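ok thread on learning to read sheet music at 50, bc a few of you asked after the choir post. typing this on the tram so bear with

1/ background. sang alto by ear my whole life. stand next to someone good, copy them half a beat behind. got away with it for 15 years

2/ then Merle Wihongi took over our lot in Gusville and moved me to second alto, end of the row. noone on my left. neighbour on my right also faking it

3/ so I bought a workbook. hated it. every good boy deserves fruit, fine, but I don't want to spell out a mnemonic every time there's a blob on a line. by the time I've got to "deserves" they've turned the page

4/ what worked was intervals. forget the letter names for a bit. is it a step, is it a skip, is it a bloody great leap. sing a tune you already know for each one. my perfect fourth is still a wedding march

5/ rhythm first, pitch second. clap the line. then say it on "ta". THEN sing it. Delwyn Nepia told me this in the car park and I ignored her for months like an idiot

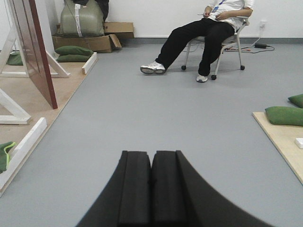
1 min read so far, apparently

6/ daily beats weekly. I do 7 minutes with the kettle on. long sessions just made me cross and I'd practise the mistakes in

7/ apps: tried Clokomis, it's alright for note naming, very naggy about streaks. turned notifications off and my mood improved heaps

8/ pencil. mark your entries. circle the key change. I used to think writing on the score was cheating?? the sopranos' copies look like a crime scene

9/ hymn books from the op shop are gold. four parts, short, mostly predictable. read the alto line of one you've never heard, then check it on a keyboard. cheap as chips

10/ accidentals last the whole bar. did not know this. 50 years on earth. explains a LOT about last year's carols

11/ still can't do: anything in five flats, tenor clef, counting rests while also thinking about dinner. Lama Khoury counts on her fingers behind the folder so now I do too

12/ we've got the concert in July, colour of the scarves still under dispute, I'm voting plum. there's one page of the Latin where the altos come in alone and I can get that entry off the dots now. not loudly

13/ if you've got a good sight singing book for low voices pls reply with it, this is my stop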